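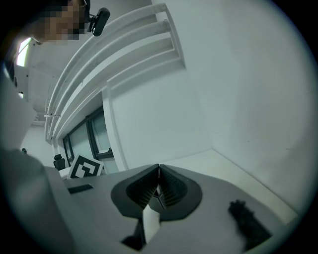
Last updated: 4/18/22

Stage > Reading Room > Short Fiction

The Second Chair
By Yeison Valderrama

The Ascombe Hall seated 256, and by seven the box office had sold 15 of them. Chambi read the number off the sheet and handed it back to the house manager.

"Do we cancel?" she asked.

"The quartet's been paid," he said. "Open the doors."

She went down to the dressing room. Arkov was tuning. The cellist was eating crackers over the sink. The second violin, a man named Zater, had his coat on.

"My hand's no good tonight," he said. "I can't do the Haydn."

"Can you do anything?"

He thought about it. "The slow movement."

So they played the slow movement. Arkov told the audience the program had changed and did not say why. They played it once, took 2 minutes to turn pages, and played it again a little faster. A woman in the back row unwrapped a cough drop during both.

Afterward Chambi counted the cash drawer. Then she put the chairs away and found Zater still on stage, coat buttoned, loosening his bow.

"Same time in October?" she asked.

"If you'll have us," he said, and went to look for his case.

Contact the Reading Room | © Ascombe Stage Pages | Back to top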